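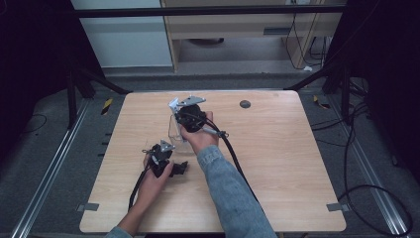 Issue 13

About us

Hestura fits out workrooms. We supply tables, clear containers and shelving to schools, repair shops, craft rooms and small packing rooms, and we have done it from the same building in Potberg since we started. Most of what we sell is plain. Customers tend to come to us when they have a room that has stopped working well and they want to sort it out without closing it for a month.

This page is reprinted at the front of each issue of our catalogue, with changes where something has changed. The tables section has been rewritten this time.

What we do

A job usually begins with a visit. We look at what people keep on their tables, what they keep under them and what they walk across the room to fetch. Then we draw up a plan on one sheet of paper, with the furniture marked to scale, and leave it with the customer. There is no charge for the plan. About a third of the people we visit go on to order everything on it, and many of the others order a table and come back later for the rest.

We deliver with our own van within the Potberg area. Further out we use a carrier, and the table arrives flat with the legs in a separate box. Putting one together takes two people. The instructions are printed on the inside of the lid, so please don't throw the box away until the table is standing.

Tables

Light wooden tops are what we are asked for most. A pale surface makes small parts easy to find, and it shows up dust and spills, so it gets wiped. We round the corners slightly on every top we make. A square corner at hip height is a nuisance in a narrow room, and it chips.

The square table in our Plirnell range is 1000 mm along each side. The longer version is 1218 mm, an odd figure that comes from the first room we made it for, where it had to stand between a chimney breast and a door. We kept the size because other people liked it. Both are 30 mm thick. A hole for cables can be drilled wherever the customer wants it. We suggest towards one side and away from the front edge, but plenty of people have asked for something else and been happy with it. Tell us before we oil the top.

A cable that runs over the front edge will get caught on a sleeve sooner or later. If you use tools with leads on a table you already own, bring it in and we will drill it for you.

Containers

We sell clear containers in several sizes, with or without lids. Clear walls save labelling, although we sell labels too. A small one standing open on the table suits whatever is being handled that hour, and it can go back on the shelf when the job is finished. They scratch if they are cleaned with a scourer - use warm water and a soft cloth.

The Tambunan shelf unit was drawn up to hold them. It takes the two smaller sizes side by side and the largest on its own. The old shelf unit has been dropped, but we still keep spare brackets for it.

Repairs and returns

Tops can be sanded and oiled again at our workshop. Allow two weeks, or three in February, when the schools send theirs in. We can lend a plain trestle table while yours is away if you ask when you book.

Unused containers can be returned in their wrapping. Tops that have been drilled to order can't be returned, though we will fill a hole and drill another if it was put in the wrong place - including when the mistake was yours.

Visiting

The showroom is at the front of the building and the workshop is behind it. Parking is in the yard, through the second gate. The first gate belongs to the tyre place next door and is locked at 5 pm.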